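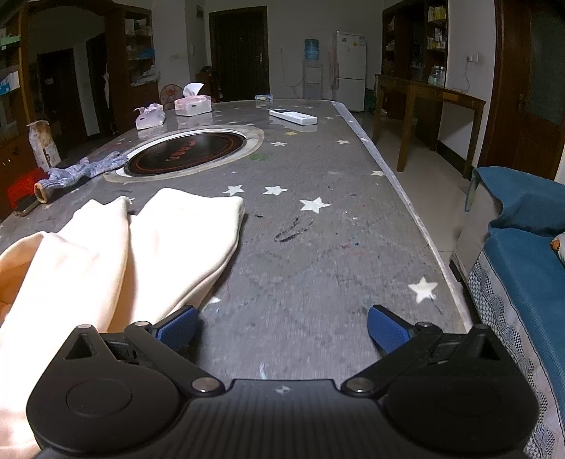
Stain removal and the household tablecloth

2020-12-06

Readers of this blog will be aware that December places considerable demands upon table linen. Over the past season I have reviewed my own practice in this area, and the following notes are offered to those preparing to host family in the coming weeks.

Cotton and linen cloths should be rinsed in cold water as soon as the meal has been cleared. Hot water will set egg, milk and gravy, and a mark that would have lifted in five minutes may then remain for years. Red wine is best blotted with a clean tea towel and soaked overnight. I no longer use salt for this purpose, having found it of little benefit on coloured fabrics.

Candle wax should be left to harden and then lifted with the back of a butter knife. Any residue may be pressed through brown paper with a warm iron — never a steaming one.

Ink and crayon are more difficult. Mitsuko Ueda, with whom I shared a laundry for several years in Kollár Street, favoured methylated spirits applied with a cotton bud, working from the outer edge of the mark towards its centre. I have followed her method since May with satisfactory results, although one grey print lost some of its colour and I would now advise testing the hem beforehand.

Wipe-clean cloths require a different approach. They should not be folded for storage, as the creases will whiten and eventually split. Mine is kept rolled on a cardboard tube behind the linen cupboard door.

With regard to purchasing, a cloth for an extension table should overhang by 27 centimetres on each side. Our table measures 245 centimetres when fully extended, and few retailers stock a cloth of the necessary length. I therefore had one hemmed to order. It arrived on Thursday and has yet to be washed.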